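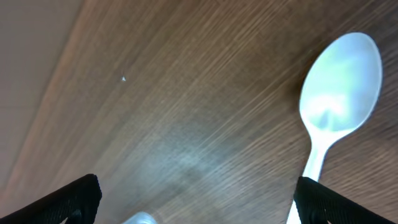 # Eindecken und Besteckkunde

Begleitblatt zu Block 5, Grundkurs Service und Hauswirtschaft, Kursort Sarau

Stand: 23.12.2023

Das Blatt ersetzt die Fassung vom März. Neu sind die Abschnitte zu Holztischen und zu Kunststoffbesteck. Der Abschnitt über Stoffservietten ist entfallen, er steht jetzt im Blatt zu Block 7.

## 1. Der Tisch vor dem Eindecken

Bevor etwas auf den Tisch kommt, wird die Platte geprüft. Wir arbeiten in Sarau ohne Tischdecke, jeder Rest von der letzten Gruppe ist also zu sehen und zu spüren.

- Platte mit gut ausgewrungenem Tuch abwischen, immer in Richtung der Maserung.
- Mit einem zweiten, trockenen Tuch nachwischen.
- Kanten und Unterseite der Kante mit der Hand abfahren. Klebrige Stellen sitzen meistens dort.
- Stühle erst heranschieben, wenn die Platte trocken ist.

Gemasertes Holz verdeckt Krümel und eingetrocknete Tropfen. Von oben sieht die Platte sauber aus, gegen das Licht betrachtet oft nicht. Deshalb in die Hocke gehen und einmal flach über die Fläche schauen.

Scheuermilch und raue Schwämme sind auf Holz nicht erlaubt. Ränder von Gläsern werden gemeldet und nicht mit Hausmitteln behandelt.

## 2. Der Löffel: Begriffe

Für die mündliche Abfrage werden diese Bezeichnungen verlangt:

**Laffe:** der vertiefte Teil, der die Speise aufnimmt.

**Hals:** die Engstelle zwischen Laffe und Stiel.

**Stiel:** der Griff. Man fasst Besteck beim Auflegen nur hier an, möglichst am unteren Drittel.

**Spitze:** das vordere Ende der Laffe.

Im Alltag sagen viele »Schale« oder »Kelle« zur Laffe. Eine Kelle ist aber ein eigenes Gerät, und in der Abfrage gilt das Wort als falsch.

## 3. Lage des Löffels am Platz

Der Suppenlöffel liegt rechts, außen neben dem Messer, mit der Laffe nach oben und der Öffnung zur Decke. Der Stiel zeigt zur Tischkante. Der Abstand zur Kante beträgt 2 cm – als Maß dient eine Daumenbreite, das Lineal bleibt in der Schublade.

Der Dessertlöffel liegt quer oberhalb des Tellers, Stiel nach rechts. Gibt es nur eine Speise, die gelöffelt wird, entfällt das übrige Besteck, und der Löffel liegt allein rechts.

Häufige Fehler aus den letzten Durchgängen:

1. Der Löffel liegt schräg. Er wird parallel zum Messer ausgerichtet, oder, wenn kein Messer gedeckt ist, rechtwinklig zur Tischkante.
2. Die Laffe liegt nach unten. Das war früher in manchen Häusern üblich, wir decken nicht so.
3. Der Löffel wurde an der Laffe angefasst. In diesem Fall austauschen, nicht abwischen.
4. Der Löffel liegt so weit außen, dass er zum Nachbarplatz gehören könnte.

## 4. Kunststoffbesteck

Im Kurs verwenden wir Metallbesteck und für die Übungen mit Kindergruppen und im Außenbereich Mehrwegbesteck aus Kunststoff. Für beides gelten dieselben Regeln am Platz. Beim Kunststoff kommt Folgendes hinzu:

- Es ist leicht und verrutscht beim Absetzen von Tellern. Zuerst den Teller stellen, dann das Besteck auflegen.
- Auf glatten Flächen dreht sich ein Löffel um den Boden der Laffe. Nach dem Auflegen noch einmal ausrichten.
- Weiße Teile nehmen Farbe an, vor allem von Curry, Tomate und Roter Bete. Verfärbte Teile sind nicht automatisch unhygienisch, werden aber bei Veranstaltungen nicht aufgedeckt.
- Kratzer in der Laffe und Grate am Rand führen zur Aussortierung. Mit dem Finger prüfen, vor dem Spülen.
- Im Geschirrspüler in den oberen Korb, Laffe nach oben, nicht ineinanderstecken.

Einwegbesteck wird im Kurs nicht bestellt. Restbestände dürfen zum Üben verwendet werden.

## 5. Bestand und Ausgabe

Das Besteck kommt in Kästen von Grester, der Lagerschrank ist mit »Hämmerli« beschriftet. Der Bestand des ganzen Hauses beträgt 3000 Teile, verteilt auf Küche, Lehrraum und Außenlager. Entnahmen aus dem Lehrraum werden in die Liste an der Innenseite der Schranktür eingetragen, Rückgaben ebenfalls.

Poliert wird mit den Tüchern von Larnent. Diese Tücher sind nur für Besteck und Gläser da. Sie werden getrennt von den Tischtüchern gewaschen, ohne Weichspüler.

## 6. Übung

Paarweise, ein Tisch pro Paar.

Person A deckt einen Platz mit Löffel, Messer und Gabel ein. Person B kontrolliert vom Gästestuhl aus, danach von der Seite in Augenhöhe der Platte. Korrekturen werden angesagt und von A selbst ausgeführt. Danach wird gewechselt.

Zweiter Durchgang: nur ein Löffel, kein Teller als Anhaltspunkt. Die Mitte des Platzes wird nach dem Stuhl bestimmt, der Löffel liegt rechts davon. Das ist die schwierigere Aufgabe – bitte nicht auslassen.

## 7. Zur Vorbereitung auf Block 6

- Begriffe aus Abschnitt 2 auswendig.
- Skizze eines Platzes mit Suppe und Dessert, von Hand, Maße eingetragen.
- Eigenes Poliertuch mitbringen, ungefärbt.
- Die Seiten zur Spültemperatur im Ordner lesen, sie werden im Block vorausgesetzt.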